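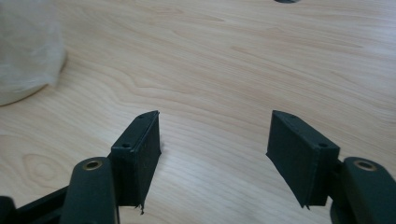 Attachment 1 – table top, pale wood with the oval swirl in the grain.

Ticket 2187 – Table finish, Hemley meeting room
Opened by: Niloufar Bagheri
Status: Waiting for customer

March 16, 2025
The top feels tacky to the hand, worst at the window end. Paper sticks if it is left overnight. It was oiled in May last year with the Memau clear oil and was fine until we changed to a spray cleaner. Room temperature is normal. I have wiped it twice with warm water and a drop of washing-up liquid, no change.

Reply from Sharifi support
Please stop using the spray. Wipe a small patch along the grain with white spirit on a cotton cloth, leave it overnight with a window open, then press a sheet of paper on it. Do not sand yet and do not add more oil.

Update from Niloufar
Patch done near the corner. Paper lifts off cleanly there – the rest is still tacky. Can I do the whole top the same way?

Reply from Sharifi support
Yes, one half at a time. Send us the batch number from the oil tin before you re-oil.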